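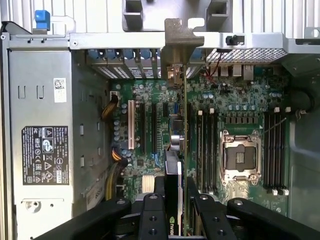 Foro > Animales y naturaleza > Reptiles y anfibios

Tema: Temperatura de incubación y sexo en tortugas

Pikuten escribió:
Tengo una puesta de tortuga mediterránea de junio en la incubadora, a 30 grados. En el club me dicen que a esa temperatura salen machos y en otro sitio leí que salen mezcladas. ¿Alguien con experiencia?

Vieira82 escribió:
A 30 me salieron casi todo machos. Para hembras hay que subir un par de grados. De todas formas en crías pequeñas no vas a poder comprobarlo a simple vista, tendrás que esperar años.

Lasus escribió:
No estoy de acuerdo con lo de "casi todo machos". Depende de la zona de origen y de dónde pongas la sonda. Yo la tenía pegada a la tapa y la lectura no coincidía con la de los huevos.

Vieira82 escribió:
La sonda la tengo a la altura de los huevos, en la vermiculita. Cuento lo que me pasó a mí.
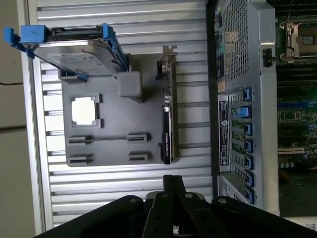

dorkesley escribió:
¿Se pueden girar los huevos para limpiar la caja?

Lasus escribió:
Mejor no moverlos. Marca la parte de arriba con lápiz blando y, si tienes que sacarlos, devuélvelos en la misma posición.

Pikuten escribió:
Gracias. Ya están marcados. He cambiado la sonda de sitio y ahora lee algo menos, así que algo de razón tenía Lasus.

Vieira82 escribió:
Con una sola sonda yo no me fiaría. Pon 2 y compara.

Lasus escribió:
En eso sí coincidimos. Y no abras la tapa cada día para mirar, que cambia la humedad.

Pikuten escribió:
La abro una vez por semana. Si nace alguna lo pongo por aquí.

Última respuesta: 19 ago 2026
Visitas: 1.782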